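Reducing Plate Waste in Community Dining Rooms
Interim progress report to the Pestalitz Fund
Submitted by the Plulska Food Partnership
June 22, 2026

1. Purpose of this report

This report covers the second reporting period of the plate waste project at the Gronton and Abugri dining rooms. It sets out work completed against the agreed plan, the state of the data, spending to date, and the changes we are asking the Fund to approve. The baseline report was sent separately and is not repeated, except where a figure is needed for comparison.

2. Background

Both dining rooms serve a midday meal to older residents and to families referred by local advice services. Gronton cooks on site. Abugri receives its food in insulated containers from the Gronton kitchen and reheats it before service. The two rooms therefore share a menu but differ in holding time, serving equipment and portion control. The grant agreement asks us to measure food left by diners, to test changes to portioning and menu, and to report on whether the changes can be kept up within normal staffing.

Kitchen waste (peelings, trimmings, spoiled stock) is outside the scope. Food cooked and never served is recorded on a separate sheet and will be covered in the final report.

3. Work completed

3.1 Weighing procedure

The weighing procedure was revised after the baseline period. Under the first version, diners scraped their own plates into a single bin, which was weighed at the end of service. This gave a total for the day but did not separate starch, vegetables and protein, and the bin also collected napkins and fruit skins. Under the revised version, trays are returned to a hatch and kitchen staff scrape into three labelled tubs. Each tub is weighed twice and the tare is written on the lid.

Residue that does not come away with one pass of the scraper is left on the dish and goes to the wash. We considered a rinse-and-strain step to capture it. A trial at Gronton showed that straining added 10 minutes to the clearing of a sitting and made the weights less reliable, as the water content varied from one batch to the next. The step was dropped. Weights in this report should be read as scrapable waste only.
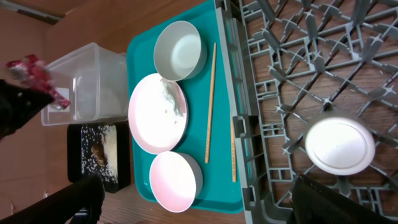 Abugri asked whether a thin film of sauce or a few grains of rice ought to be counted at all, given that the same dish could be judged clean by one member of staff and soiled by another. The written guidance now states that no visual judgement is required: every plate and bowl gets one pass of the scraper, and whatever falls is weighed.

3.2 Portioning

Standard ladles and scoops were bought for both rooms. The rice scoop used at baseline had no marked volume, and servings varied widely between servers. The replacement holds a level measure, with a half-size scoop for diners who ask for less. Second helpings are offered without charge once the queue has cleared.

Take-up of the half portion was low to begin with. The option was printed at the foot of the menu board, where it was easily missed. Servers now offer both sizes at the counter, and take-up has risen at both sites. We do not yet have a reliable count of half portions by day -- the tally sheet at Abugri was not filled in consistently -- and no figure is given here.

3.3 Menu changes

Two dishes with high starch waste were altered. The vegetable stew is now served with rice in a separate bowl, so that diners can take as much as they want and leave the rest uncontaminated by sauce. The baked pasta was moved to a smaller dish. A third change, replacing boiled cabbage with a dressed salad, was deferred until a supplier price could be agreed.

4. Results to date

At Gronton, scrapable waste per meal has fallen by 10 per cent against the adjusted baseline. Most of the reduction is in starch. Vegetable waste is unchanged, and protein waste was low from the outset.

At Abugri the fall is smaller and within the normal variation between weeks. We attribute part of this to holding time. Rice that has been held and reheated tends to clump, and a level scoop of it weighs more than a level scoop at Gronton. A correction will be applied once test weights have been taken at the point of service.

The baseline was adjusted to remove napkins and fruit skins, using a sorted sample. The adjustment is an estimate and adds some uncertainty to both comparisons.

5. Spending

Spending stands at around 40 per cent of the grant. The largest items are staff time for weighing and the purchase of two bench scales. Serving equipment came in under budget. Printing is slightly over, owing to the second version of the procedure sheet. No funds have been moved between headings without approval.

6. Issues

The scale at Abugri drifted during humid weather and was returned to the supplier. Readings taken in the affected period are marked in the dataset and have been left out of the results above. A check weight is now used before each service.

Staff cover remains tight. The hatch needs one person throughout the sitting, and on days with more than 50 diners the weighing is sometimes completed after the kitchen has closed. Splitting the sitting was discussed with both rooms and was not favoured by either.

7. Changes requested

We ask the Fund to approve the following:

Transfer of the underspend on serving equipment to staff time at Abugri.
Removal of the rinse-and-strain step from the agreed method.
Extension of data collection to the end of December, to make up for the readings lost through scale drift.

8. Next period

Test weights for reheated rice will be taken at Abugri first, followed by the salad trial at Gronton if the price is settled. The tally sheet for half portions is being redesigned as a single strip fixed beside the counter. The cleaned dataset, with the marked readings retained in a separate column, will be sent with the next report.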